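# Flelel Pick Kit - evaluation data card

4 min read

Flelel is a two-finger gripper kit with a wrist camera, sold by Susura to shops that pick small hardware parts. This card goes with the recordings we made while reviewing the kit. It covers what is in the set, how it is laid out and what we left out.

## Contents

- 400 episodes, one pick attempt each
- 200 with valves and fittings, 200 with bagged or boxed parts
- wrist camera video, finger position and arm joint readings
- a short text label per episode, typed by the operator

Episodes are stored one per folder. The label file sits next to the video and uses the same number. Failed picks are kept and marked `fail` in the label. Please don't filter them out before you report a success rate.

## Setup

The kit was bolted on with the stock mount and the stock finger pads. We did not change the grip force between part types. The vendor offers a softer pad as an option - we did not order it. The wrist camera was left at its factory focus, so close objects and the far end of the line are not equally sharp.
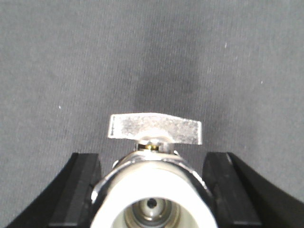
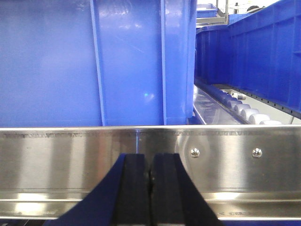 Villanueva wrote back after reading the draft that the grip force setting should be logged per episode even if it never changes, and asked if the pads wear down fast enough to matter over a set of this size. The force value is now in each label file. We have no wear figures. The pads were swapped once, halfway through, and the swap is noted in `changes.txt`.

## Known problems

- Finger position drops out for a few samples when the arm stops hard. Gaps are left blank and not filled in.
- Labels are free text. The same part may be called a valve in one episode and a fitting in the next.
- Time stamps from the camera and the arm come from 2 clocks. Use the offset in the folder header.

## Review notes

Mounting took one morning, most of it spent on the cable run. The software found the gripper on the first try but lost the camera after a restart until we updated it in July. The manual covers the mount well and says very little about the camera. We also had a Falis gripper on trial, and its recordings are in a separate set with its own card.

## Use

Free for research and in-house testing. Keep this card with any copy you pass on.

12 shares | 4 comments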